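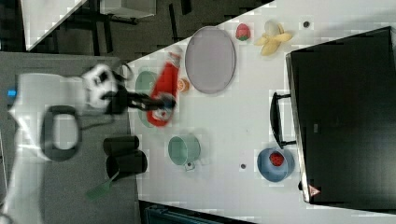
Losow Good Practice Guide for Tabletop Arms, second edition
Reviewed by Eugeniusz Walczak, 24/09/2024

I bought this guide with my own money and I have used it since January. It is a spiral-bound book of 40 pages, with 9 cards that you can fix to the wall. The publisher says it is for schools, workshops and small labs where an arm works on a table with household things. It does not replace the national standards or the manual of your robot, and the first page says this clearly. I was glad to read it there.

The best chapter is the one on the layout of the table. Before it, I put objects where they looked nice. Now I draw the reach of the arm on paper first, and I put the heavy appliance at the border of this reach, with its handle marked as an obstacle in the program. The guide also asks you to write down every object on the table before the first run, by name and colour. It takes me three minutes and it has stopped many arguments about which run was which.

The chapter on speed is weaker. It gives one limit for all tasks, and for picking up plates and cups I found it too slow. The older Kundari booklet had a table with different limits for an empty gripper and a full one, and I still keep that page in my drawer.
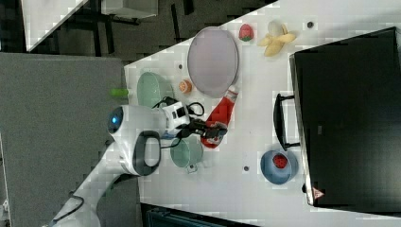 Filed under: Safety and standards / Books and guides

Cables get only half a page, and I would like more. On the wrist of our arm the black cables curl around the sensor module and hang over its sides, so I need to know how much slack is good, and how near to the fingers a loop may come. The guide says "keep cables tidy". Tidy for which position of the arm? Christodoulou's course notes are much better on this point.

The cards are printed on strong paper and the letters are large enough to read from the door. Card 3, about who may stand inside the line when the arm has power, is on our wall. The English is simple, so I could use it also with colleagues who are still learning.

Price: 28 dollars from Vosirine, postage included. The index has two wrong page numbers (look for "gripper" and "guarding").

My rating: four out of five.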